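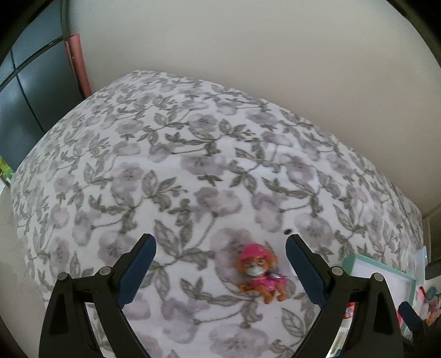 Bedroom tidy trial, October 2019, second go at the bed method. I still don't believe in it. Rónán's claim, as written on the Tatside plan, is that if you tip everything on to the bed first, a child's room sorts itself faster than if you work from the floor. His argument is that you're not kneeling and you can't stop halfway, as somebody has to sleep there. Fine, but the top of a duvet is rounded and soft and small things roll or sink. The little puppy with the pink helmet or cap and the pale blue goggles or mask is about the best case you could ask for, bright colours on a white cover with washed-out lilac flowers, and even so it ends up on its back or side, purple bit and all. See-through purple over lilac-grey petals. If that bit comes off, good luck.

**What we did**

Room in the Rokden flat, same as last time. Whole toy collection out: 639 pieces on Milagros's list, where a figure and its loose accessory count as two (Archie wants them as one, see below). Sorted into the Hopkin tubs and the green-rimmed box at the edge of the bed. Milagros and Archie sorting, me on the clock and the list, Kathleen in for the last part only.

**Times**

- Bed method: 55 minutes
- Floor method (Kathleen's sheet from the first go): 46 minutes

So the bed was slower. Rónán says the first go doesn't count as a fair match because the figures had been half sorted already, and he has a point, they had. But he was happy enough to use that sheet when he thought it would come out the other way.

I wouldn't put either number in front of anyone. One run each, different people, and we stopped the clock differently: Kathleen stopped hers when the last tub had its lid on, I stopped mine when the bed was clear and the cover pulled straight. Straightening took a while. Didn't time it separately, should have.

**Notes as we went**

Heavy things make a dip and everything near them slides in. Archie put the toy garage down in the middle and we were digging cars out from under it for the rest of the session. Heavy stuff should stay on the floor, which rather spoils the idea of tipping the lot out.

Patterned cover is bad for small pale parts. Anything strong in colour is easy to spot. White, lilac, grey and green all need a second look. There was also a dark speck on the cloth near the puppy that I'd logged as a part before I'd looked at it properly. Crossed out. No idea what it is, lint or a crumb would be my guess.

Box on the edge of the bed: good to reach, but it tips if anyone sits down. Milagros held it with her knee for most of the session. The mint rim is easy to aim for. I like this box more than the Hopkin tubs, whose lids I have never once got on first time.

Hopkin tubs are meant to take 200 small figures each. Packed how? We had the lid riding up long before that, with figures just dropped in, and a child isn't going to pack them head to toe. Kathleen to ask Hopkin what they filled theirs with. I'd bet on blocks.

Accessories. Archie's view is that a helmet or a backpack belongs with its figure and the list should say so. Milagros says once it's off it's a separate thing to pick up, so it's a separate piece. I'm with Milagros, but the Jarier people count Archie's way, so our totals won't line up with theirs whichever of us is right.

Wardrobe wasn't used. It's in the plan as "overflow" and I've struck that out until someone explains what overflow is for. Putting things behind a closed door is how the room got like that.

**Disagreements left open**

Rónán wants the bed method written up as the recommended one with a plain sheet spread over the cover. A plain sheet would deal with the pattern. It won't deal with the slope or the dips. It also adds a sheet to be shaken, folded and put away, and I'd like to see that inside the time.

Eoin read this over my shoulder and wrote "tray?" in the margin. Would be flat, at least. We've got nothing big enough in the store.

**To do**

- Repeat both methods, same pair sorting, same stop rule (lids on, bed straight).
- Mix everything up properly beforehand. Kathleen to do it, not whoever is sorting.
- Plain dark sheet and patterned cover as separate runs. Don't change both cover and people.
- Weigh the garage.
- Milagros's list needs a column for parts found off their figure.
- Rónán wants the write-up by February. He can have the times by then, with the stop rules printed next to them.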